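Mikell Drawer Demo: data card

Summary

Mikell is a small set of recordings made at the Tenanent open day in June. Visitors watched the screw-sorting task being shown by hand, using grippers held by the operators, and some of them tried it afterwards. The set holds 1,209 episodes. It is meant for people training or testing policies on picking up small metal parts near a drawer cabinet. It is not large enough to train a general policy from nothing.

Task

Each episode has a yellow-framed parts cabinet with clear drawers on a white tabletop. The lower left drawer is the target. The operator pulls the drawer if it is closed, picks a screw from the table, drops it in the drawer and moves clear. Episodes may begin with the drawer already open; the field drawer_start records this. 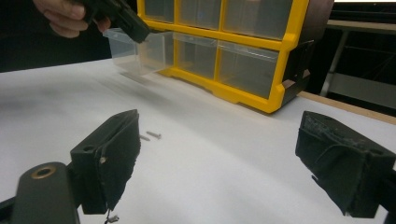 Visitor episodes follow the same instructions but have no time limit. They are slower, with more regrasps, and we have kept them. To leave them out, filter on operator_type. Staff episodes were recorded in the morning before the doors opened and again after 4 pm.

Hardware

Recordings use 2 handheld grippers, each with its own camera. The finger pads were not changed during the day. Pad wear affects how well small screws are held, so results from this set should not be compared directly with runs on new pads. Calibration files are in calib/ and apply to the whole set.

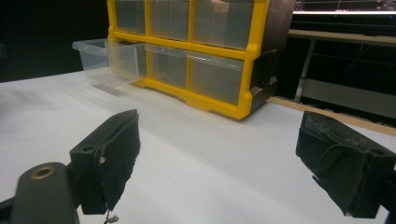 View from one gripper, fingers open, lower left drawer partly out.

Layout of files

episodes/ one folder per episode, video and pose track
calib/ camera and gripper calibration
meta/ episode table in CSV
splits/ train and test lists

Pose is given in metres and radians, in the table frame. Gripper width is in millimetres. Video and pose share one clock. Where tracking dropped out, the rows are left blank and pose_valid is set to 0. We did not fill the gaps.

Labels

Outcome has 3 values: placed, dropped, abandoned. Labels were entered at the table and checked later against the video. A screw that lands on the drawer rim and stays there is marked dropped.

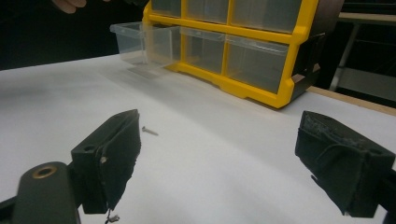 Single screw on the table between the fingers, near the left one.

Known problems

Hands come into view in many episodes, mostly at the upper left.
Clear drawers confuse depth estimates. Do not rely on depth at the drawer walls.
The cabinet was knocked during the afternoon and put back by eye. Its pose is stored per episode; use that value and not the one in calib/.

Versions

Version 2 corrects the gripper width scale. Version 1 should not be used. The Lastel loader reads version 2 without changes; the older Mittal scripts need the new column names listed in meta/columns.txt.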